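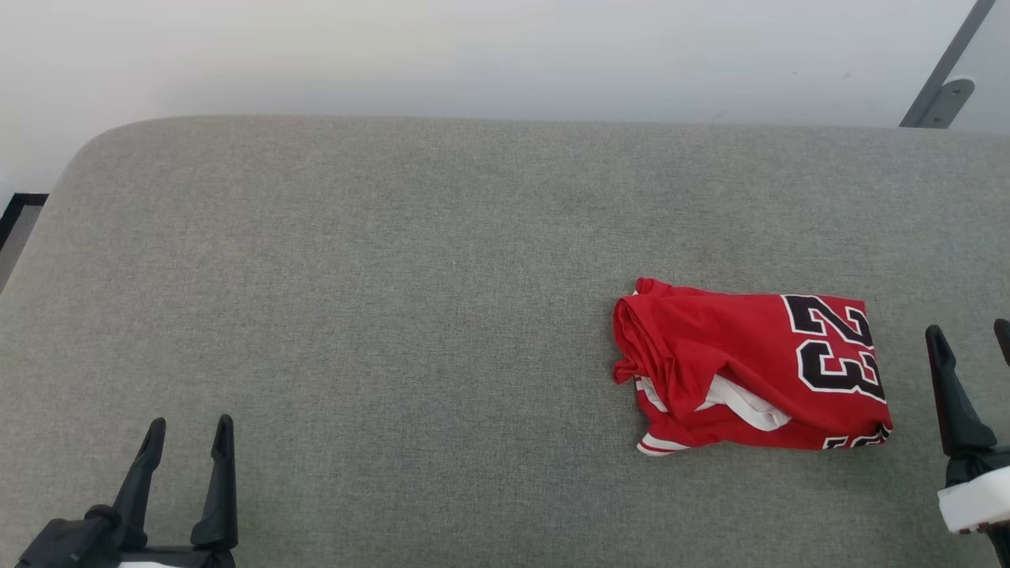 Themba Radebe wrote to me that a machine which can pick up a shirt is still very far from a machine which can do the washing, and that I should ask here before I spend the money of the club.

Search the help pages Search Clear

Community help > Work and tools > Robots and automation > Laundry and textiles

Can a robot fold sports jerseys yet, good enough for a small laundry?

washhouse_nunent

Good morning to all. I run a small laundry in Nunent. We are two persons and in the high season a third one. Most of our work is for sports clubs, so it is jerseys, shorts, training bibs and socks, and very few flat things like sheets. In November we folded 356 jerseys by hand for one tournament and my wrists were not happy after it.

The washing and the drying I do not worry about. The machines do this well. My difficulty is what comes after the dryer. A jersey comes out as a ball, one arm hole is inside, the number is somewhere on the back, and the fabric is slippery. The clubs want each piece folded with the number visible on top, and sorted by number, so that the person who gives them out does not have to open the pile.

A company with the name Skeketti has offered us a two-arm machine on monthly rent. In their video it folds towels, very nicely, one after another. I asked if it folds jerseys and they answered "soft garments are supported". I do not know what this means in practice. The red 23 in my photo is more or less the kind of fold I am speaking about: it is a rough rectangle, you can see a number, but the layers are bunched on one side and a club would send me an email about it.

So I would like to know from people who have really worked with such a machine:
– does it manage a jersey which starts as a ball, or only one which somebody has already laid flat?
– can it find the number and fold so that the number is on top?
– what kind of table does it need? We have a padded table and I would prefer to keep it.

I do not need it to be fast. It may work in the night, if it does not need me next to it. Thank you in advance, and please excuse my English.

ferry_lane

Hello. I work in the laundry of a hotel, and we had a machine of this type on trial for 7 weeks. It was not from Skeketti, it was a Perkidau, but I believe the problems are similar.

For your first point: yes, it can start from a ball, but this is the slow part. It lifts the cloth, looks at it, puts it down, lifts again by another place. With a towel this goes well after two or three tries. A towel has four corners and all of them are the same. With a polo shirt of our reception staff it needed nearly 11 minutes on the worst occasion, and then it folded the shirt with one sleeve inside. When I laid the shirt flat on the table myself, the fold was fine each time and quick too. But if I must lay it flat, then I have already done half of the work, and the second half is the easy one.

For the number I cannot speak from experience, our shirts have only a small logo. I asked the technician about it at that time. He told me that finding a printed number is no problem for the camera. To turn the garment so that the number finishes on the top is a different thing, and it must be trained for this with many garments of the same sort. Ask Skeketti directly if they have done it with jerseys. If they send you again the video with towels, then you have your answer.

About the table, keep the padded one for the trial. Ours had a smooth hard top and the fingers had trouble to get under thin fabric. They pushed it along like a wet leaf on a window. We put a folded blanket under a cotton cloth and it went better, as the fingers could press down a little. What you should be careful about is the colour. Dark shirts on a dark cloth confused ours. Grey under red should be all right, I think.

One more thing, about the night. Please do not plan on it in the beginning. In our case it stopped three or four times in a shift and waited for a person to press the button. In the morning you would find one jersey in the grippers and the full basket still beside it.

Hennessy Road Dave

no. buy a folding board, mine was cheap and it still works

kettle_and_thread

I do not agree completely with the answer before mine, although the board is a good idea and I have one too.

My brother has a workshop where they pack working clothes, and he rents two arms for one task only: to put folded trousers into bags. It does this the whole day with few stops. The lesson for me is that these machines are already useful when the piece arrives each time in the same position. A jersey from the dryer never arrives so. Maybe you can divide the work. One person shakes out the jersey and lays it on the table with the number down, which takes some seconds, and the machine makes the fold and moves it to the pile. Your wrists would have less to do, even if your feet would not.

I would make a small test before signing. Take a bag of your own jerseys to them, different sizes, some with the arm hole inside out, and ask to stay in the room while the machine does all of them without help. Write down how many you would give to a club as they are. Also ask for a contract of 3 months and not for a year. My brother took the year, and the software changed so much in this time that he would now choose another gripper.

washhouse_nunent

Thank you, this is very helpful, also the board. I have written to Skeketti and asked for the test with our own jerseys, including the ones for children, which are the worst. They have answered that they will look for a date. When I have been there I will write the result under this post.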